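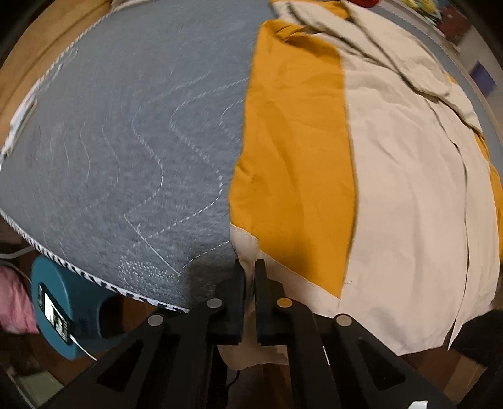 A gripper at the edge of a quilted mattress, with mustard and cream bedding alongside. Bed-making is among the household tasks studied at Lellmont.

When the gripper would not let go

The fault was first recorded in November, during a series of bed-making trials at the Lellmont laboratory. A hand-held gripper, used to gather examples of household work from which a robot arm would later learn, had closed on the hem of a sheet. The operator released the trigger and the fingers stayed shut. The operator stepped back, the sheet pulled tight, and the hem tore along 30 centimetres of its length.

No one was hurt, and the cost of a sheet is small. The laboratory nevertheless stopped all trials with the tool the same afternoon. The arm for which the examples were intended, known as Serncombe, carries fingers of the same pattern, and it was due to be tested in a room where people would be present. A hand-held tool that fails to open can be put down. An arm that fails to open may go on pulling.

The inquiry was given to Shirazi, the small engineering firm that had supplied the fingers. Its engineers opened and closed the returned gripper 200 times on a bench without a single fault. They then repeated the work with a fold of bed linen between the pads, and the gripper stuck on three occasions. Each time, a few threads had been drawn into the joint behind the pad, where they wound round the pin and held it fast.

The report noted that earlier testing had been carried out almost wholly with hard objects: cups, boxes, the handles of drawers. Cloth had been treated as an easy case. It weighs little and does not break when dropped, and the written test plan gave it a single line. Bedding in particular asks a good deal of a gripper. The fingers must work into the narrow space beside a mattress, often with several layers of fabric lying against them, and the operator cannot always see what has been caught.

A second finding concerned the data. Shirazi's engineers went back through the stored trials and identified 15 in which the fingers had opened late. None had been reported. Operators had grown used to giving the tool a slight twist to free it, and that twist had been recorded along with everything else. Had the examples been used as they stood, the arm would have been taught to twist as well. All 15 have been withdrawn.

The repair is a plain one. A thin cover now closes the gap behind each pad, and the joint is brushed clean at the start of every session. Serncombe has also been given a limit on pulling force, set by Fakeck, the company responsible for its control software. When the limit is reached the arm halts and waits for a person to attend to it.

Lellmont has changed its reporting rules too. Any delay in opening, however short, must be entered in the log before the next trial begins. Operators were at first reluctant to interrupt their work for so minor a matter, and the laboratory has accepted that fewer trials will be completed each day.

Trials with the covered fingers have resumed on beds and will move next to towels and curtains. The tests of Serncombe in an occupied room remain on hold until that work is finished.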